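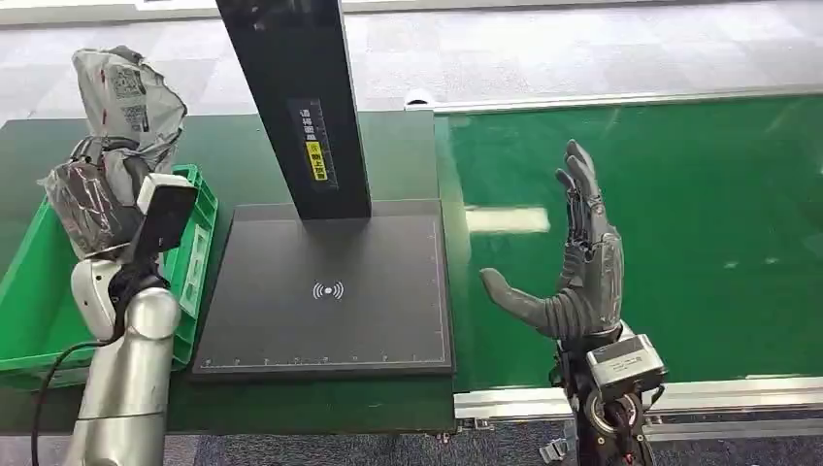 4. Reading soft mailers on the Vunia platform

Boxes are easy. They have flat sides and they stay where you put them. Soft mailers have neither habit, so they get a section of their own.

Before you start, place the incoming crate beside the platform and clear everything off the black surface. Coffee counts as everything.

1. Take one mailer from the crate. One. Two stuck together will be read as a single parcel with strong opinions about where it lives.

2. Find the label. On a wrinkled bag it will be in the deepest fold.

3. Smooth the label with your palm. Do not iron it. (See the returns log for December.)

4. Lay the mailer over the wireless symbol in the middle of the platform and let go.

5. Wait 2 seconds. If the display shows code 3607, the label is creased. Turn the mailer 90 degrees and try again.

6. Move the mailer to the outgoing crate. Putting it back in the incoming crate is a popular choice and doubles your workload.

Note: Some mailers carry more than one code. Keep them all uncovered and let the Vunia sort it out.

Note: The tick marks along the front edge are for lining up flat parcels. With a soft bag, close enough will do.

Caution: Do not lean on the pillar. It looks like it was put there for tired people. It was not.

Caution: After 60 failed reads the platform locks itself. Restart it from the Jurkgate menu, then go back to step 2.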